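Draft practice note on gripper work with tableware open for comment

ELLBRIDGE, June 9, 2018 – The Ollambridge working group on service automation has released a draft practice note for teams that handle household tableware with two-finger grippers, including hand-held ones. Comments are accepted for 90 days.

The draft covers fingertip pads, approach paths and the spacing of stacked items. It asks that pads be inspected at the start of each shift and replaced when wear exceeds 3 millimeters. Bowls and plates are to be kept in separate stacks, with enough clearance for an open jaw to pass between them.

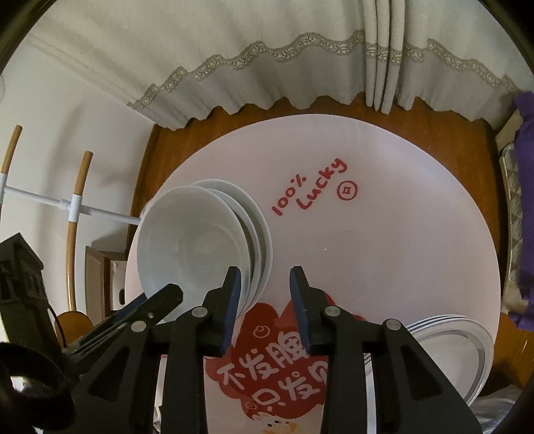

Vol. 5, p. 900

Bowls nested off center get a section of their own. Under the draft, the operator must record which rim is to be gripped before closing the jaws – the upper rim by default – and must not lift a stack by its lowest piece. Printed tabletops are permitted, provided the pattern is noted in the session log.

"The wording on rims took the longest," said Heino Lūse, who edited the text. "Two labs could read the old clause and do opposite things."

Pacheco, a test house in Islow, has asked for a looser rule on glossy surfaces, where reflections can affect position estimates. The group will take up that request in November. Until then the existing guidance on lighting applies, except for clause 5, which is withdrawn.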